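4.3 Marker dropout and width calibration faults

Of the 141 demonstrations recorded with the hand-held gripper at the Lurkdale site, 30 were rejected before training. The largest single group of rejections, 12 recordings, had one cause: the gripper width reported in the log did not match the width of the fingers in the video. The remaining cases were ordinary ones (early stops, tracking loss at the start of the recording, operator error) and are treated in Section 4.4.

The width fault was first noticed during replay on the robot arm. The Cullinane controller received a closing command while the tool was still several centimeters above the object, and the fingers shut on air. On the second replay of the same trajectory the arm continued downward with the fingers closed and struck the table. The force limit stopped the motion. One finger pad was torn at its base and was replaced. Replay was suspended on 10/8/22 until the source of the error had been found.

Two explanations were considered. The first was a delay between the pose stream and the width stream. This was ruled out by shifting one stream against the other in small steps; no fixed shift brought the two into agreement across a whole recording. The second was a bad calibration of the open and closed positions. At the start of each session the operator opens and closes the fingers fully, and the Lollow calibration script stores the largest and smallest widths it finds. If the fingers are not in full view of the camera, or if the operator begins handling the tool before the script has finished, the stored range is wrong and every later width in that session is scaled by the same wrong factor.

Inspection of the rejected recordings supported the second explanation. All 12 came from two sessions, and in both of them the stored closed width was larger than the true one. Figure 6 shows the view from the gripper camera on the mezzanine at Lurkdale, with the gap between the fingers visible at the lower center. 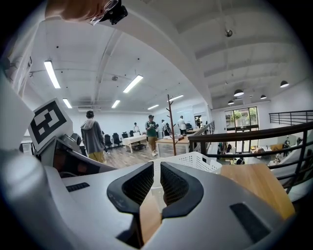
Figure 6. View from the hand-held gripper on the mezzanine. The fingers are separated by a narrow gap. A square fiducial marker is mounted on the raised block at the left.

The strong distortion of the wide-angle lens makes the problem harder to detect by eye. Near the bottom of the image the gripper body takes up much of the view, and a small change in finger position covers few pixels. An operator checking the preview on a phone screen is unlikely to see that the closed position has been stored too wide. Lighting was examined as a possible further cause. Marker detection rates under the ceiling fixtures and in daylight from the windows were compared, and no difference large enough to explain the fault was found.

Three changes were made to the procedure in September. The calibration script now requires two full open and close cycles and rejects the session if the stored limits differ between them. The stored closed width is compared with a reference value measured on the Deltorent test block, and a session outside tolerance cannot be started. On the robot side, a closing command issued above a set height now pauses the replay and asks for confirmation.

The affected sessions could not be corrected afterward with confidence. Rescaling the widths with the reference value gave plausible results for slow motions but left errors during fast closing, where detections had been dropped and filled in by interpolation. The recordings were therefore left out of the training set. The height check remains in place for all replay runs, including those that use recordings made before the change.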